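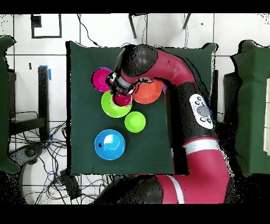
Naledi Molefe had written to me before the trip that the morning boat was the one to take, that the afternoon one gets the wind on the way home, and that anybody who gets seasick should sit at the back near the ladder. I booked the morning.

The occasion was the open day at Esulville harbor, when the charter boats run short trips at a reduced price and you can walk through the ice house and the bait store. It fell on Thursday, January 18, 2024. Parking is on the gravel lot behind the fuel dock. I got there before seven and there were still spaces by the fence, but by the time we came back cars were lined up along the road as far as the bridge.

Check-in was at a folding table by the gate. You sign a form, show your booking and get a paper wristband with the name of your boat on it. Mine was the Nkosi, a white-hulled boat with a covered cabin and a bench down each side. The other charter boat running that morning was called the Virus. The deckhand told me the owner bought it with that name already painted on and people say changing a boat's name is bad luck. It is the faster of the two and goes farther out. If you want deep water, ask for it when you book.

Our skipper was Nomvula Sibiya. She gave the safety talk at the dock, showed us where the life jackets were stowed and then handed them out anyway, and we left a few minutes behind schedule. The harbor channel is narrow and slow. Once past the second marker she opened the engine up, and it was 20 minutes to Grakport, which is a reef and not a port. There is an old stone landing at the shore end of it and I suppose the name comes from that.

We fished on the inside of the reef in fairly shallow water. The boat supplies rods, reels, weights and bait, and the bait was cut squid. I had brought my own light rod and was allowed to use it, but the current was stronger than I expected and I switched to one of theirs after the first drift. Their reels are plain and well kept. The line on mine had been changed recently.

Fishing was slow for the first hour. We moved twice. At the third spot the man across from me hooked a snapper that was well over the size limit, and after that most people had something. I kept 3 fish and put back several small ones. Sibiya measures everything herself on a board fixed to the rail and there is no arguing with her about it. A boy near the bow lost a good fish right at the side of the boat and took it better than I would have.

Coffee and sandwiches are included. The sandwiches were cheese or chicken, and the chicken ones went first. There is a toilet on board, down two steps, with a door that needs a hard push to latch. Bring a hat and something with long sleeves, as the shade from the cabin roof doesn't reach the benches.

On the way in the deckhand cleaned the catch and bagged it, with each person's name on the bag. He skins the fillets unless you tell him not to. I didn't know to tell him. I would have kept the skin on mine for the pan.

Back at the harbor I went through the ice house. The tour is short, one cold room and one loading bay, and the woman running it explained how the ice is crushed and blown down the chute into the boats. The bait store next door was more interesting to me. They sell frozen squid, sardines and prawns by the bag, and the prices were lower than at the tackle shop in town. I bought two bags of sardines and a spool of leader.

There was also a raffle for a full-day charter for two. My ticket was number 737 and it did not win.

Lunch was a grill set up outside the net shed, with fish rolls, corn and cold drinks. The line was long but moved along. I ate mine on the sea wall and watched the afternoon boats go out, and Molefe was right about the wind. They were taking spray over the bow before they reached the first marker.

Some notes for anyone planning to go:

The open day trip is half a day. Regular charters run a half day or a full day, and the full-day boats leave at 5 in the morning.

Bring cash for the grill and the raffle. The charter office and the bait store take cards.

A small cooler is worth carrying. They give you ice for the catch, but the bags they hand out are thin and one of mine leaked in the trunk.

Phones work in the harbor and stop working a little way past the channel.

I have put my name down for a full day on the Virus, outer side of the reef, if the weather holds.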